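Section 4: Hanging the doors and getting the gaps even

OK, so you've got the carcass square and the back panel on. If you haven't, go back to Section 3, because everything from here on depends on it (I skipped it once and spent a whole evening blaming the hinges!).

The hinges in the Pindis kit are the two-part kind. There's a cup that goes in the door and a plate that screws to the inside of the cabinet, and the arm clips one to the other. Left and right are the same, so don't waste time sorting them like I did.

What you need for this section:
Phillips screwdriver, the hand kind
Pencil and masking tape
The thin cardboard spacers from bag 2
A folded blanket or an old towel

Caution: put the drill away for this part. The screws are short and the wood is soft, and a drill will strip the holes before you can let go of the trigger.

1. Lay the door face down on the blanket. Press the hinge cups into the two big round holes. They should go in with your thumbs. If one sticks, check for sawdust in the hole.

2. Turn each cup so the arm points straight out past the edge of the door, then drive the screws. Snug is plenty.

3. Screw the plates to the inside of the cabinet, 37 mm back from the front edge. The holes are started for you on the newer kits. On the older ones you'll have to measure, and I'd put tape down first and mark on that.

4. Stand the cabinet up. Get somebody to hold the door while you clip the top hinge, then the bottom one. You'll hear a click on each. My sister-in-law Tia Marsden does this alone with the door propped on a stack of magazines, and good for her, but I still want a second pair of hands.

5. Close the door gently and look at the gap along the top. It's probably crooked. Don't panic, they all start out crooked! 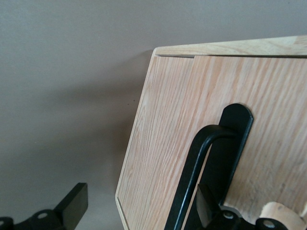 6. Find the screw nearest the door on the hinge arm. That one moves the door side to side. Give it a quarter turn, close the door, look again. If the door leans, turn the top one and leave the bottom one alone.

7. The screw farther back moves the door in and out. Loosen it, slide the door until it sits flat against the cabinet all the way down, and tighten it again.

8. For up and down, loosen both screws on each plate, slip a cardboard spacer in at the top, let the door rest, and tighten. Pull the spacer out afterward. (I've left one in. It stayed there until January.)

Note: do one screw at a time and close the door between turns. I know it's slow. If you change three things at once you won't know which one helped.

Note: if your kit came from the Tollville store before the hinge change, the side-to-side screw turns the opposite way. Bradley Dobson wrote in to tell me about this, and I've added it here as of Mar 24, 2019. Thanks, Bradley!

If the door won't stay shut, check the plates first. One of them is likely a hair too far forward. Back it off, move it, and if the old hole is chewed up, a dab of wood glue and a toothpick will fill it fine. Let the glue set overnight before you put a screw back in.

Leave the handles off until you've lived with the doors for a few days. Wood moves a little once it's indoors, and you'll want to go over steps 6 and 7 again anyway. Handles and the drilling template are in Section 5.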